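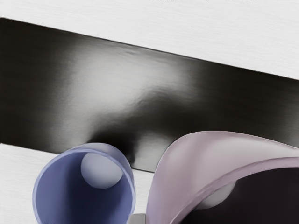
Simulated close view of the blue cup and the dark strip on the table. Image: Proltwood

Proltwood has released the second part of Enell, its set of simulated manipulation examples for training robot arm controllers. The release covers cup handling on a table top and adds 759 episodes to those issued in December. All were produced in simulation by operators steering the arm by hand controller.

Each episode pairs the camera views with joint positions, gripper opening and a one-line written instruction. The operator is given the instruction at the start and has 68 seconds to carry it out. Episodes that run over are kept and marked as incomplete, so that users can include or drop them as they see fit.
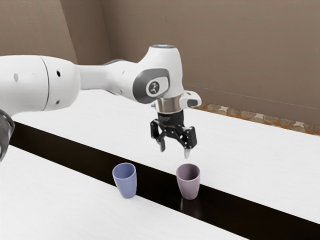

The cup tasks use two tumblers of the same shape, one blue and one mauve, so a controller has to pick between them by colour. Start positions are drawn afresh for every episode. The table carries a glossy dark strip between two pale sections, and the cups may start on either surface or across the line between them.

Of the 923 episodes recorded for this part, 111 were removed after checks for dropped frames and 53 for instructions that did not match the action. The checks were carried out by Villness, which also wrote the replay tool supplied with the data.

"Operators differ in where they close the fingers on a cup and how far they tilt it," said Do-yoon Koo, who leads data collection at Proltwood. "We left that variation in. A controller trained on one person's habits tends to fail when the cup is moved a few centimetres."

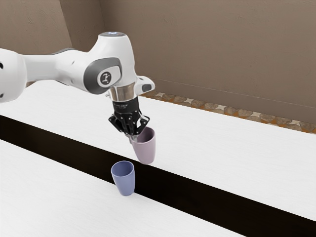
The simulated arm holding the mauve cup by its rim, with the blue cup standing nearer the camera. Image: Proltwood

Enell part two is supplied in the same file layout as part one, and existing loading scripts will run without changes. Users of the Byun simulator can replay any episode from its stored start state. Access is by written request to Proltwood and is free of charge for teaching and research.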